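Cell 2 maintenance and setup meeting – minutes
Centhorpe site, small meeting room
Start 9:10 a.m.
Present: cell operations, maintenance, controls, purchasing (first two items only)
Minutes taken by controls

1. Previous minutes

Accepted with one correction. The gripper finger torque check was listed as done on both arms. It was done on the left arm only. The right arm check is carried over to item 4.

2. Spare parts

Purchasing reported that the order with Vasseur for finger pads and camera cables has been split. Finger pads are in stores. Cables are still open, with delivery now expected in October. Maintenance asked that the cable order be raised from 3 to 5, as one set will go to the Urkby cell. Agreed.

Purchasing asked whether the conduit clips could come from the same supplier. Maintenance prefers the current clips and has enough of them. No change.

3. Cell condition

Maintenance walked the cell before the meeting. Findings:

Mounting rail: finish worn and scuffed. Base bolts on both arms checked against the witness marks, no movement found.

Floor: smudges, scuffs and a paint splotch across the middle. Operations asked if the surface should be replaced. Controls would like to keep it until the present stem-handling task is finished, as a new surface means repeating the table height calibration. Agreed to clean only. The paint stays.

Wall covering: the floral pattern stays on all three walls for this task. Any panel that lifts at the seam is to be reported and not taped over by the operator.

Cables: one cable hangs below the left base and another is curled under the right base. Both are to be tied to the rail, leaving enough slack to unbolt the base.

4. Right arm, wrist camera and gripper

Controls reported 37 dropped-image faults on the right wrist camera since the last meeting, against none on the left. The faults group at wrist angles where the cable is pulled toward the gripper body. The camera has been swapped with the one from stores and the faults continued, so the cable or its routing is suspected.

Discussion on routing. Maintenance proposed running the cable back along the link and clipping it before the joint. Controls pointed out that the free arc is needed for full wrist roll. Compromise: one clip behind the gripper mount, free arc after that, then a slow full-range roll with the image stream logged. 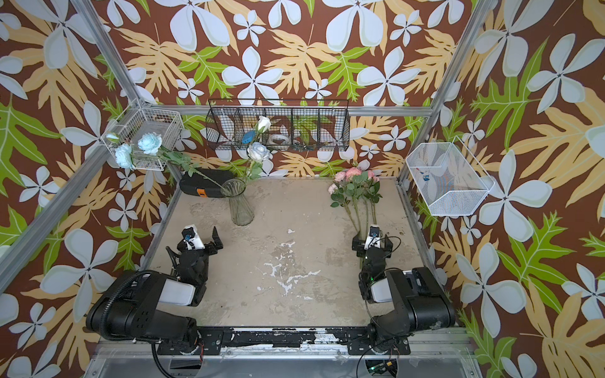

Cell 2, both arms with grippers open. Camera cable on right gripper before rerouting.

The finger torque check on the right gripper will be done in the same stop. If the pads show wear on one side only, the finger alignment is to be checked before new pads go on.

5. Layout for the rose task

Operations confirmed the current layout: glass vase at the back, wire baskets on the walls, pink bunch on the floor on the right side with stems toward the front. Vase stays dry during all runs. Controls asked that the bunch be set down with the stems parallel, as crossed stems have been stopping the Drasow planner.

The black zippered case on the floor at the back left is to be stored outside the cell during runs. It is not in the collision model. Same rule for anything else put down inside the enclosure.

6. Service interval

Present interval is 375 run hours. Operations asked for longer. Maintenance will not extend it while the camera faults are open. To be raised again once the roll test has passed.

7. Actions

Maintenance: reroute and clip right camera cable; torque check, right gripper; tie up cables under both bases; clean floor.
Controls: roll test with logging, send fault count to maintenance; recheck camera calibration, right arm – after the cable work, not before.
Operations: move the case; add stem placement to the setup sheet.
Purchasing: amend cable order.

8. Any other business

The light on the circuit board under the rail should be noted at every start, with its color, in the cell log. The last pages of the log have this column blank.

Closed 9:55 a.m. Next meeting after the roll test.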